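Frequently Asked Questions: Renting and Watching Films on Prirwood

The answers on this page apply to household accounts held in Wudville and Tirberg. Schools, libraries and care homes are served under a separate license and should write to the Institutional Accounts desk.

What is included in a Prirwood membership?

Members may stream any title in the standing catalog, which at present holds 2811 feature films, documentaries and short programs. Recent releases are offered as rentals and carry their own price, shown on the title page before payment is taken. A membership is not needed in order to rent.

How long do I have to watch a rental?

A rental remains in your library for 56 days from the time of payment. Once playback has begun, the film must be finished within 48 hours. Pausing does not stop this period. If you have not started the film when the 56 days end, the rental lapses and the fee is not returned.

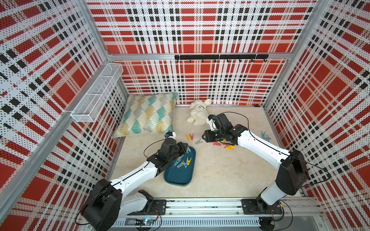 May I download a film and watch it without a connection?

Downloads are permitted on phones and tablets only. A device may hold up to 280 downloaded titles, subject to the storage available on it. Each download must be renewed by connecting the device to the internet before the expiry shown beside the title. Films supplied by Sombatkul may be streamed but not downloaded, under the terms of our agreement with that distributor.

How many people may watch at the same time?

Two screens may be in use on one account. A third screen will show a notice asking the viewer to wait or to end playback elsewhere. Profiles for children do not count as separate accounts and share the same limit.

Why has a film been removed from my watch list?

Rights to a film are granted to Prirwood for a fixed term. When that term ends, the title is withdrawn from the standing catalog and from all watch lists. Titles due to leave are marked "Last chance" for the final month. The largest number of withdrawals takes place in March, when most distributor agreements are renewed. We are unable to say in advance whether a particular film will return.

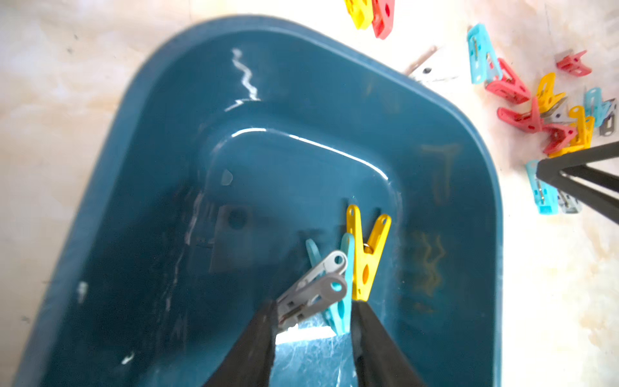
Reading time: 3 minutes

Are subtitles and audio description available?

Subtitles in the original language are supplied with every feature film. Audio description is offered where the distributor has provided a track and is indicated by the letters AD on the title page. Requests for a track to be added may be sent to Nuanchan Srithong, Accessibility Officer, through the contact form.

The picture is poor or stops repeatedly. What should I do?

Close the application fully and open it again. If the fault continues, lower the playback quality under Settings, then Video, and restart your router. Faults affecting all viewers are listed on the Service Status page, which is updated at 9 a.m. and again whenever a new fault is confirmed.

When is a refund given?

A rental fee is refunded in full if the film could not be played because of a fault in our service and the request reaches us before the rental expires. Refunds are made to the original method of payment. Gift credit is returned as gift credit.

Is there a limit on gift credit?

An account may hold no more than 1000 credits at one time. Credits do not expire while the account is open and cannot be moved to another account.

How do I make a complaint?

Complaints should first be submitted through the contact form, under the heading "Complaint." If you are not satisfied with the reply, you may ask for a review by Domenica Kuster, Head of Member Services. Please quote the reference number given in our first reply.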